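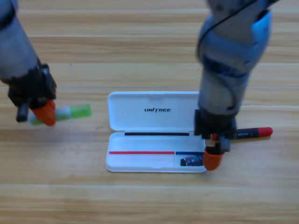
Glue stick just above the wooden table, pencil case on it.

I keep a paper notebook of my language learning for almost seven years now, and last week I finished the fifth one. It is a simple notebook with squared pages, and I glue many things inside: bus tickets, labels from jam, the small papers with washing instructions. Everything that has words on it and that I could not understand the first time.

When I moved to Jemer, I believed my English was good. I had good marks in school and I could read a novel if it was not too old. Then I went to the post office to ask about a package, and the lady at the window said to me, "You're all set." I stayed there. I was waiting for her to tell me what was set. She looked at me, I looked at her, and the man behind me in the line began to cough. In the evening I wrote "all set" on the first page of the first notebook, with the receipt next to it.

The method is very easy, if I may call it a method. On the left page I glue the paper where I found the word. On the right page I write the word, the full sentence where it lived, and then a sentence of my own. I do not write a translation. In the beginning I did, and I noticed that later I was reading only the translation and my eyes jumped over the English. So I stopped, and when I have really no idea anymore what a word means, I have to look it up again. It is slow but I don't mind.

In the first notebook there are 298 words. I know it because I numbered them, which I was very proud of, and then in the second notebook I forgot the numbers after two pages. Many of them make me smile today. "Drawer" is there, and "lid", and "to rinse". I could discuss the politics of two countries but I did not know how to say the thing that covers a pot! School gives you "environment" and "development" and it leaves you alone in the kitchen.

The difficult ones are still the small verbs. To put up, to put off, to put up with. My neighbor from the second floor told me once that she was "put out" by the noise in the stairs, and I thought somebody had put her outside. I have a whole page for "put" and another for "get", and the page for "get" has a second paper glued on the side, which you must unfold, and it is also full.

I want to write something about radio too, because people ask me. For listening I use a local station, Radio Rako, in the morning while I make coffee. They have a program at half past six about gardens, and the people who call speak in every possible way - very quickly, very quietly, with a dog in the background. The first winter I understood maybe the word "tomato". I did not try to write down anything, I only let it play. Sometime in the spring I noticed that I was disagreeing with a man about his roses, and only afterwards I understood that I had followed him in English the whole time. It was a nice morning.

The course I took at the Nekeo center was useful for one thing above all, which was writing letters. We had to write a complaint, an apology, and a thank-you letter, 800 words altogether for the three, and the teacher returned them full of green ink. I learned that I apologize too much in the complaint and complain a little in the apology. The letters are glued in the third notebook, folded in four. They make it so thick that it does not close well, so I keep a rubber band around it.

I am 51 now and I don't think the accent will go away. For a long time I practiced "th" in front of the bathroom mirror. Now I practice it less. In the bakery they understand me, on the phone they understand me the second time, and it is enough for most days.

If somebody wants to begin a notebook like this, take one with strong paper. The thin kind becomes wavy from glue, my second notebook is almost like a shell. And leave some pages empty at the end for the words which come back, because they do. I have written "reluctant" in three different notebooks, each time as if I saw it for the first time.

The sixth notebook is blue. On the first page there is a label from a can of soup, and the word is "hearty".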